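Susthorpe Learning Systems Group
Hand-held gripper collection: workplace inspection
Date: 3 April 2019
Inspector: Yi-an So
Collection lead: Byung-chul Cha

1. Markers clean and firmly fixed. Satisfactory.
2. Indicator light checked before each take. Satisfactory.
3. Walkways clear of cables. Action required. 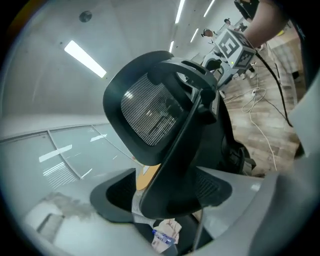 Cable control remains the main concern in this area. The Vilus procedure requires all leads to be kept to the wall side during recording. Loops of white cable lie on the wood-patterned floor near the office chair and are to be secured before the next session. Action: Su-bin Son.

4. Operators keep a safe distance from one another. Satisfactory. Takes 18 and 50 are to be reviewed.
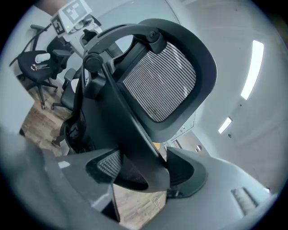 The review should confirm that both operators kept to their agreed paths throughout. Any take stopped early must be marked as such and left out of the training set.

5. Session log complete. Partly met. 572 examples entered; two lack an operator's name.

Reinspection: Seo-ah Seol, on completion of item 3.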